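ビンピッキングに「ためらい」を教える アークステッド大の新手法、空振りが大幅減

金属の箱にばらばらに入った部品をロボットアームで一つずつ取り出す「ビンピッキング」。地味な作業に聞こえるが、壁ぎわに寄った部品や、くっつき合った部品となると、今でも研究者を悩ませている。この難題に、アークステッド(Urkstead)大学のレイラ・ケルメンディ氏らのグループが、実に気持ちのいい答えを出してきた。6月29日(火)に学内の公開セミナーで発表された手法「Clallov」である。

考え方はとても素直だ。従来の多くの方式では、カメラ画像から「つかめそうな場所」に点数をつけ、いちばん高いところへ指を下ろす。Clallovはこの点数に加えて、「自分の見立てがどれくらい当てにならないか」も同時に見積もる。自信が足りないと判断したときは、つかみに行く前に指先で部品を軽く押し、向きや間隔を変えてからもう一度見直す。人が引き出しの隅のコインを取るとき、まず指でちょっとずらす、あの動作に近い。

学習に使ったのは、実機で集めた3,000回分の把持の記録だ。成功例ばかりを選ばず、滑った、壁に当たった、2個いっぺんに持ち上げてしまった、といった失敗もそのまま入れてある。ケルメンディ氏によれば、失敗の記録を捨てて学習させた版では、ためらうべき場面で強気に突っ込む癖がどうしても抜けなかったという。失敗のデータがここまで効いてくるとは、聞いていてわくわくする話だ。

面白いのは、押す動作そのものには手本を与えていない点である。押した後に自信の値が上がれば良い押し方、下がれば悪い押し方として、ロボットが自分で覚えていく。共同研究者のビラル・ダーヘル氏は「最初のうちは部品を隅に追い込んでばかりで、見ていてはらはらした。ある晩を境に、急に壁から離す方向へ押すようになった」と振り返る。

比較実験の結果も見ごたえがある。壁ぎわに部品を置いた条件で、1箱を空にするまでの空振りは、従来方式の平均11回に対し、Clallovでは平均2回。押す動作が増えるぶん時間がかかりそうに思えるが、やり直しが減るため、箱を空にするまでの合計時間はむしろ短くなった。

実験で特に手こずったのは、金属の箱の底や壁の照り返しだったそうだ。明るく光る面では部品の輪郭があいまいになり、奥行きの推定が乱れやすい。Clallovはそうした場所で自信の値がきちんと下がるため、無理に指を下ろすことが少ない。箱を磨いたり塗ったりせず、傷のある面のままで試している点も好感が持てる。

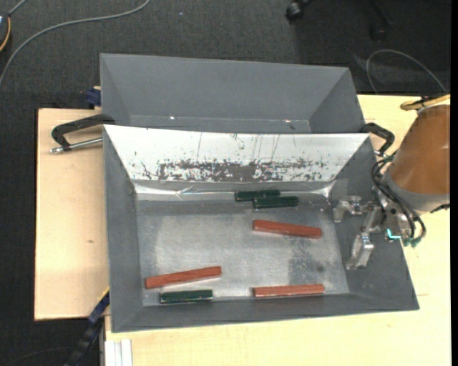
今後の予定

グループは次の段階として、形のそろわない部品や、箱いっぱいに積み重なった部品に取り組む。評価を担当するイドゥン・ミットベー氏は、9種類の部品を混ぜた試験を準備中で、来年1月にベダム(Bedham)で開かれる研究会で結果を報告したいとしている。

課題も残る。薄い板状の部品では、押しても立ち上がらず、ためらい続けて先へ進まないことがある。押す回数に上限を設けるか、別の指に持ち替えるかは検討中とのこと。学習用の記録とプログラムは、整理ができたものから順に公開される。自分の研究室のアームで動かしてみたい人には、待ち遠しい夏になりそうだ。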